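원목 식탁 상판 오일 마감 다시 하기

오일로 마감한 식탁은 몇 년 쓰면 물컵 자국이 남고 손이 자주 닿는 자리부터 색이 죽는다. 우레탄 도장과 달리 전체를 벗겨낼 필요가 없어서 집에서 하루 반이면 다시 칠할 수 있다. 이 글은 밝은색 활엽수 상판 기준이다. 무늬목은 표면층이 얇으니 사포질 단계를 따라 하지 말 것.

준비물

사포 180방, 240방, 320방
코르크나 고무 샌딩 블록
하드왁스 오일 또는 경화형 식물성 오일
보풀 없는 면 헝겊 여러 장
니트릴 장갑, 방진 마스크
물을 담은 금속 통(쓴 헝겊 담글 용도)

오일은 Rarier 무광을 썼다. 다른 제품을 써도 순서는 같지만 건조 시간은 통에 적힌 대로 따른다.

1. 상판 닦기

중성세제를 아주 묽게 탄 물에 헝겊을 적셔 꼭 짠 다음 닦는다. 기름때가 남아 있으면 사포가 금방 막힌다. 닦고 나서 두 시간은 말린다. 왁스를 덧발라 쓰던 식탁이라면 미네랄 스피릿으로 한 번 더 닦는다.

2. 사포질

180방으로 시작한다. 블록에 감아서 나뭇결 방향으로만 민다. 결을 가로질러 밀면 그때는 안 보이던 흠집이 오일을 먹이고 나서 드러난다. 물자국이 있는 곳만 집중해서 갈면 그 자리가 패이므로 주변까지 넓게 민다. 모서리는 두세 번만 스치듯 지나간다.

자국이 사라지면 240방, 이어서 320방으로 넘어간다. 번호를 바꿀 때마다 가루를 청소기로 빨아들이고 마른 헝겊으로 닦는다. 320방보다 고운 사포로 갈면 오일이 잘 스며들지 않는다.

전동 샌더를 쓴다면 180방 단계까지만 쓰고 나머지는 손으로 하는 편이 낫다. 예전에 Kusthorpe 공방에서 작업대를 빌려 쓸 때 Mudassar Orakzai 씨가 손전등을 상판에 눕혀 비춰 보라고 했는데, 지금도 그렇게 확인한다. 빛이 옆에서 들어가면 남은 사포 자국이 바로 보인다.

3. 물로 결 세우기

헝겊에 물을 살짝 묻혀 전체를 한 번 훑는다. 마르면 표면이 까슬해진다. 이때 320방으로 힘을 빼고 한 번만 밀어준다. 이 과정을 건너뛰면 나중에 물걸레질을 할 때 결이 일어난다.

4. 첫 번째 오일

창문을 열고 실내 온도가 너무 낮지 않은지 본다. 나는 3월에 했는데 해가 드는 오전에 시작하는 게 좋았다. 헝겊에 오일을 조금 덜어 결 방향으로 얇게 펴 바른다. 15분 뒤 겉에 남은 오일을 마른 헝겊으로 모두 닦아낸다. 번들거리는 곳이 있으면 덜 닦인 것이다. 그대로 굳으면 끈적한 얼룩이 되고, 그 부분은 다시 갈아야 한다.

오일을 먹은 나무는 색이 한 단계 진해진다. 밝은 느낌을 유지하고 싶으면 흰 안료가 조금 들어간 제품을 고르고, 반드시 상판 뒷면에 먼저 발라 본다.

5. 두 번째 오일

하룻밤 말린 뒤 같은 방법으로 한 번 더 바른다. 양은 처음의 절반이면 충분하다. 마구리 쪽은 오일을 많이 빨아들이므로 한 번 더 발라도 된다. 세 번째는 식탁에는 필요 없었다.

6. 헝겊 처리

오일이 묻은 헝겊은 뭉쳐 두면 저절로 열이 나서 불이 붙을 수 있다. 쓰는 즉시 물통에 담가 완전히 적시고, 버릴 때도 젖은 상태로 밀폐해 지역의 배출 기준에 따른다.

굳는 기간과 관리

다음 날이면 가벼운 물건은 올려도 된다. 완전히 굳을 때까지 일주일 정도는 물을 흘리지 않게 하고 뜨거운 냄비도 올리지 않는다. 그 뒤로는 꼭 짠 행주로 닦고 바로 마른 헝겊으로 훔친다. 알코올 세정제와 매직블록은 마감을 깎아내니 쓰지 않는다. 색이 바랜 곳이 생기면 그 부분만 320방으로 가볍게 밀고 오일을 얇게 먹이면 된다.
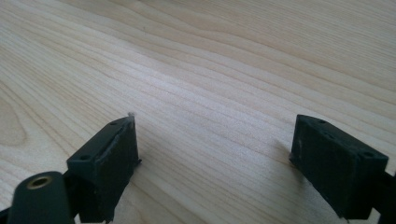

보조 상판이나 선반도 같은 순서로 하면 되는데, 두께가 얇은 판은 앞뒤를 모두 발라야 한쪽으로 휘는 일이 적다. 한쪽 면을 바르고 하루 말린 다음 뒤집어서 나머지 면을 바른다.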